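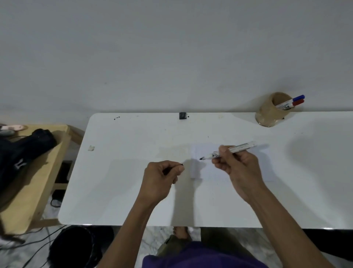 手写卡片作业:左手捏着黑色笔帽,右手持白板笔,笔尖靠近一张白色小卡片。

手写卡片工序的自动化

手写卡片工序的自动化,是指在小批量装配、维修、仓储等场所,用打印、识别和搬运设备接管原先由人执笔填写流转卡、工位卡和提示卡的工作,并随之调整岗位分工的过程。与冲压、焊接、码垛等工序相比,它涉及的设备很小,动作也很轻,过去在生产自动化的讨论中常被归入“零星作业”。近年来小型机械和文字识别技术日渐成熟,这一领域开始受到重视,也成为观察自动化如何进入人的日常劳动的一个极好的窗口。

本条目主要介绍该工序的构成、自动化的常见做法及其对从业人员的影响,并以特罗索普(Trosthorpe)的斯科米科(Skomico)维修工场为例说明。

概述

流转卡又称随工卡、跟单卡,是跟随工件移动的纸质凭证,上面写有件号、来源、待办事项和经手标记。卡片可以平放在料盘里,也可以对折后立在工位上,让远处的人一眼看见。小批量场所长期偏爱手写,原因很实在:一支笔和一叠纸随处可得,内容可以随时改,任何人走过来都能读。白板笔和记号笔笔头粗,字迹醒目,在这类工作中用得很多,工位旁往往摆着笔筒,不同颜色的笔帽对应不同的用途。

手写的短处同样明显。字迹因人而异,赶工时尤其难认;同一个件号可能被抄写多遍,每抄一遍就多一次出错的机会;白板笔的字遇到摩擦容易模糊,卡片到了下游工位,有时只剩半行可读。大批量工厂早已用条码和打印标签解决这些问题,但在工件种类繁杂、每天内容都不同的地方,编排打印模板所花的时间往往比写字还长,手写因此延续了下来。

工序构成

从外表看,写一张卡片只是片刻的事。拆开来分析,其中的动作却相当丰富,这也是研究者对它抱有浓厚兴趣的原因。

取笔。从笔筒中挑出所需颜色的笔。笔在筒中斜插,互相倚靠,手指要避开邻近的笔帽。

拔帽。双手配合,一手握笔身,一手捏笔帽。笔帽的松紧各不相同,用力过小拔不下来,过大则手会猛地弹开。熟练者拔下笔帽后并不放下,一直捏在指间,写完即可盖回,省去寻找的工夫,笔头也不易干。

定纸。用手掌或小指侧缘压住纸面。对折的立卡尤其麻烦,稍一碰就会滑动或倒伏,许多人习惯在下面垫一张大纸。

书写。笔尖角度、压力和速度都在随时调整。纸面下方不平时,手会不自觉地放轻。

盖帽与归位。笔帽要对正并按紧,听到或感到“咔”的一下才算完成。漏盖笔帽是这道工序最常见的小浪费。

以上各步对人来说几乎不需要思考,对机器来说则每一步都是课题。笔帽小而光滑,拔帽需要双臂协同和力的反馈;薄纸会弯、会滑、会翘边,至今仍是机械操作中颇具挑战的对象。一个孩子都会做的动作里竟藏着这么多精细的控制,这正是该领域令人着迷之处。

自动化的几种做法

打印替代。取消书写,由工位旁的小型打印机输出卡片。这种做法最成熟,字迹统一,可附带条码。其关键在于内容从何而来:若仍需人逐字敲键盘,只是把写字换成了打字,负担未必减轻。较好的方案会让接收工件时录入的信息自动流入卡片,人只补充特殊说明。

识别补录。保留手写,由工位上方的摄像头读取字迹,转成电子记录。人的习惯几乎不变,适合内容常有临时改动的场所。识别有疑问时,系统会请书写者当场确认。

绘图机书写。用类似绘图仪的装置夹住记号笔,在卡片上写出规整的字。它沿用原有的笔和纸,卡片外观与手写时期接近,但换笔和盖帽一般仍由人完成。

双臂操作。由一对机械手完成取笔、拔帽、书写、盖帽的全过程。从经济角度看,为写几行字动用双臂设备目前很难合算,其价值主要在于能力本身:会拔笔帽的机械手,离会拧瓶盖、拆小包装、装软管接头也就不远了。

实践中几种做法常混合使用。判断的标准通常包括每日卡片数量、内容变化的频率、下游是否需要电子记录,以及现场人员愿意保留哪些步骤。

斯科米科工场的改造

斯科米科是特罗索普一家修理小型泵、阀门和仪表的工场。送修件来源杂,故障描述长短不一,卡片一向由接件台和各工位手写。工场分为接件、拆洗、装配和检验几个区域,装配区设在与主楼相连的萨拉梅(Salameh)厅。改造之前,工场有103种常用的卡片写法,其中不少只是同一件事的不同缩写,新来的人要花很久才能认全。

改造项目名为斯坎达莱(Skandale),于3月启动。第一步完全没有涉及机器:各工位把自己的写法贴到墙上,逐条讨论哪些可以合并。最后留下40种标准写法,另设一栏自由填写。许多参与者后来认为,这一步的收获不亚于后面的设备,因为它第一次让拆洗区和装配区的人弄明白对方的缩写究竟是什么意思。

第二步安装打印和识别设备。接件台录入的件号、客户要求和初步判断自动印在卡片上,各工位的补充仍用笔写,由摄像头读入系统。新流程于2021年6月20日全面启用。启用之初,识别软件把装配区惯用的一个斜勾当成数字,曾造成卡片送错区域。解决办法来自一线:装配人员提议把斜勾改画在方框内,软件随后也作了调整。

第三步是搬运。载着料盘的小车沿固定路线往返于主楼与萨拉梅厅之间,单程105米。此前这段路由各工位的人轮流走,手里拿着卡片和工件,遇到雨天还要绕行。小车上路后,走动少了,但人们也失去了在途中顺便交谈的机会。工场为此在装配区入口保留了一块白板和一张站立式桌子,供交接时当面说明疑难件,白板笔照旧放在旁边。

斯坎达莱项目没有采用双臂设备。其技术说明中写明,自由填写栏“应当由看见工件的人来写”,这一原则后来被沿用到检验区。

对从业人员的影响

劳动内容的变化。抄写件号一类的重复动作明显减少,描述故障、判断去向等内容在工作中的比重上升。对熟悉工件的人来说,这是十分可喜的变化:原来夹在抄写间隙里完成的观察,如今有了完整的时间。接件台的工作也从“记下来”转向“问清楚”,与送修者的交谈变长,返工时需要追问的情况减少。

身体负担的变化。长时间持粗笔书写会引起拇指根部和手腕疲劳,俯身压纸又会加重颈肩负担。自动打印缓解了前者。若打印机和屏幕的位置安排不当,则会带来新的扭身和低头。斯科米科在试用期内曾两次移动打印机,才找到坐着和站着都能取卡的位置。

技能的变化。工整书写不再是上岗的条件,书写慢或惯用左手的人受益尤其大。与此同时,出现了核对识别结果、维护写法表、处理卡纸和断网等新任务。这些任务需要对整个流程的理解,若能明确列入岗位职责并给予培训时间,往往会成为很受欢迎的晋升途径;若当作顺手的杂务,则容易集中到少数热心人身上。

自主权的变化。手写卡片留有很大的余地,人可以画箭头、加圈、写上只有同伴看得懂的提醒。标准化会压缩这种余地。自由填写栏、便签和交接白板是常见的弥补措施。经验表明,这些看似落后的东西使用率一直很高,其中的内容还常常预示下一版标准写法的方向。

记录与监督。电子记录使每张卡片的填写时间清晰可查,由此产生一个敏感问题:数据用于改进流程,还是用于考核个人。斯科米科的做法是只按工位汇总,不显示单人速度,并允许员工随时查阅与自己有关的记录。摄像头的视野也限定在卡片所在的桌面范围。各地对工作场所影像的规定不同,实施前应逐项核对。

岗位数量。该工序通常分散在许多人的工作中,很少有人专职写卡,因此自动化较少直接取消某个岗位,更多表现为每个人一天中时间的重新分配。分配的结果取决于管理安排:省下的时间可以用于学习和检验,也可能很快被更密的任务填满。

实施要点

先整理写法,再选设备。未经整理的写法会原样进入系统,日后修改的代价更高。

保留停电和断网时的手写办法。空白卡片和可用的笔应放在固定位置,并定期试写。

由实际写卡的人参与试用。他们清楚哪一笔最容易看错,也清楚哪一栏从来没人填。

分区启用。从卡片种类较少的工位开始,新旧卡片并行期间用不同底色区分。

修改写法表要有固定的途径,任何工位都可以提出,并能查到处理结果。

局限与研究方向

现有识别软件对沾油、折皱和多色叠写的卡片仍不够可靠,对竖立的对折卡也常因角度和阴影而误读。打印卡片解决了字迹问题,却使内容看上去比实际更可信,错误信息一旦印得端正,下游人员质疑的可能性会下降。这一现象在交接研究中颇受关注。

在操作能力方面,柔软薄片的抓取、小零件的双手配合以及工具的即取即用是目前的热点。拔下笔帽、捏住不放、写完盖回这一连串动作,因为材料便宜、失败无害、结果一目了然,很适合作为练习和比较的任务。其中“捏住不放”尤其有意思:它要求一只手在保持小物件的同时继续参与别的动作,比如扶纸。人手做来浑然天成,机械手要做到同样从容,还有一段令人期待的路。

参见

流转卡
看板管理
手写识别
双臂协同操作
人因工程
工作再设计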